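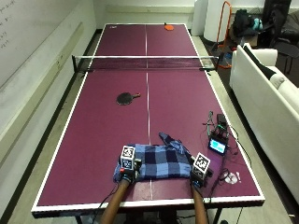

How far has the thimble catalogue got since the last report?

Every thimble in the Rinberg bequest now has an accession number and a basic record. The total is 2,347, which is higher than the figure in our application because the old card index left out the children's sizes and the thimbles kept in sewing cases. Full descriptions are finished for the silver, brass and porcelain. The horn and bone pieces are under way.

This report covers the second period of the Altıntaş Fund grant to Imia House Museum. The first report dealt with unpacking and the condition survey, and we have not repeated that material.

Cataloguing

Müzeyyen Gezer has continued as project cataloguer on three days a week. Each record gives material, height, maker's mark where there is one, decoration, condition and any note in Mrs Rinberg's own hand. Her notes were written on slips folded inside the thimbles. We have transcribed all that can be read and put the slips into polyester sleeves, numbered to match.

There are 89 thimbles with marks we have not been able to identify. Most are from the continental silver. Drawings and photographs of the marks are going to a specialist in Uster, who has agreed to look at them without a fee. We expect replies in batches, and the catalogue will go ahead with these entered as "mark not identified".

Two errors in the first report need correcting. The enamelled thimble with the view of a harbour was listed as damaged; the loss turned out to be old wax and was removed in cleaning. The set described as mother-of-pearl is partly bone.

Storage

The new cabinet was delivered in April. It has 10 drawers, each lined with inert foam cut to hold the thimbles upright. Cutting the foam took longer than planned. The supplier's standard hole was too wide for the smaller sizes, and we recut two drawers by hand. Silver is stored with tarnish-inhibiting strips, which will need changing yearly. That cost has been moved to the museum's own budget from next year.

The original display boards have been kept. They are warped and will not be used again, but the arrangement on them is Mrs Rinberg's and we have photographed it before taking anything off. 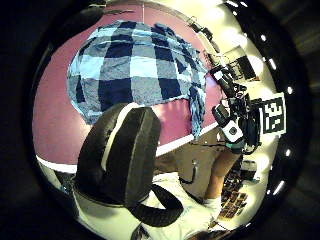

Will the money last to the end of the project?

The grant will cover the remaining work as planned. The cabinet came in under the quote and the foam went over it, and the two nearly cancel out. We are asking to move the unspent part of the travel line to photography, as the visit to Uster is no longer needed. A revised budget sheet is attached for your approval.

Public access

A small display of porcelain thimbles opened in the upstairs passage and will stay until the winter closure. Labels are short, with a fuller handlist on a string beside the case. We also held 4 handling sessions using duplicates. They were well attended apart from the first, which clashed with roadworks on the hill. Visitors asked mostly about how thimbles were sized and whether the painted ones were ever used. Both points have been added to the handlist.

The online catalogue is behind. The search page works, but the records cannot be loaded until the museum's database has been upgraded, and the work has been put back twice. We would prefer to wait for it than load the records twice over.

Next period

Finish the horn and bone, then begin the base metal advertising thimbles, which are the largest group left. Photograph the silver. Enter the Uster replies as they arrive. Draft the introduction to the printed guide, with a section on how the collection was formed, drawing on Mrs Rinberg's letters to dealers. The family has given permission to quote from these but would like to see the text first.

Related items
Rinberg bequest: first progress report
Handlist to the porcelain thimbles
Caring for small silver at home
Imia House Museum: winter closure
Altıntaş Fund: small collections grants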